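Subject: Re: [Karnport-kitchen] clear covers for the cake table, which ones??

Hi all,

Quick reply before I run out the door, sorry for the fragments.

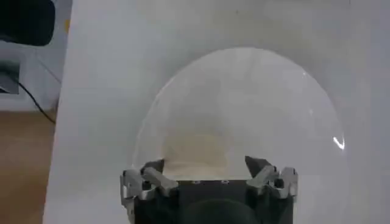
So, covers. I've been through the cupboard under the hatch and we have more than we thought but they don't all match anything. Original question is quoted at the bottom, I'll take it in bits.

Yes you can use the clear domes. They're plastic, not glass, so no panic if one goes over. The big round ones are the ones to use for whole cakes. The shallow ones are for the sandwich platters and they are NOT tall enough for anything with frosting on top, we found that out in January with the lemon one, lid came off and so did most of the top. Please don't try it again.

White table for the cakes again please, the matte one. It wipes down easy and it doesn't throw the light back at you like the old glossy one did. Downside, a clear cover on a white table is really hard to see. I put my elbow on one last time while reaching for the napkins. If you're setting up, put a colored napkin under each plate, or a strip of the blue tape on the table in front. Anything. People reach across without looking.

Washing. This is the part I actually care about. Warm water, dish soap, soft cloth. No green scrubbers. No dishwasher!! Two of the Lanum ones went through the dishwasher over the summer and came out cloudy, and now they look dirty even when they're clean. I've kept them for the dry stuff (rolls, crackers) but they shouldn't go out on the front table. Dry them straight away with a tea towel or you get water spots, and the spots show up worse than crumbs under those lights.

Don't stack them inside each other without something in between. Paper towel is fine. They look like they nest nicely and they do, and then you twist them apart and there's your scratch.

Condensation, since it came up. If the cake is even a little warm, leave the cover off. Or prop one side up on a spoon handle for a bit. Once it fogs on the inside it drips, and dripped-on powdered sugar turns to glue. Same for anything straight out of the fridge into a warm room, give it time first. The Kofler covers have the little vent hole in the knob and they are better for this, but we only have 3 and I'd like them kept for the cream cakes.

Buying more: I priced it. The Cellside catalog has the big round ones sold in a case and a case comes to $122 with shipping. That's too much in my opinion for something we put out a few times a year. I'd sooner borrow. If anybody has a clear cover at home they can spare for the afternoon, put masking tape on the inside of the rim with your initials and I'll see it gets back to you. Inside the rim, not on top, the tape leaves a gummy mark and I spent ages getting the last lot off with cooking oil. (Cooking oil does work btw. Then soap. Don't use nail polish remover, it eats the plastic.)

Layout, for whoever gets there first:

- cakes on the white table, tall covers at the back, low ones in front
- knife and server next to each plate, not under the cover
- leave a hand's width between rims or you can't lift one without knocking the next
- rolls and crackers go on the side table by the coffee
- labels go on the table, not taped on the dome. See above re gummy mark

Doors open at 2 so I'd want the covers out and wiped before 1. I have the cupboard key and can be there by noon. If somebody could bring clean tea towels that would be great, ours are all in a sad state and leave lint on everyting.

Also there's a cover missing its knob. It's on the top shelf. Still fine to use, you just lift it by the sides with both hands. Please don't throw it out.

Think that's it. Shout if I missed something, I'll check mail again tonight.

> Hi everyone, I'm down for the cake table this time and have
> not done it before. Can we use the clear covers in the
> cupboard or do those belong to somebody? Also are they glass?
> They're pretty light but I didn't want to drop one and find
> out. Last year I think some of the cakes got foggy under the
> lids, is there a trick to that? And do we need to buy more or
> are there enough? I can pick some up if someone tells me what
> size. Also which table. Thanks!

--
Karnport-kitchen mailing list | Contact the list owner | Unsubscribe | Back to top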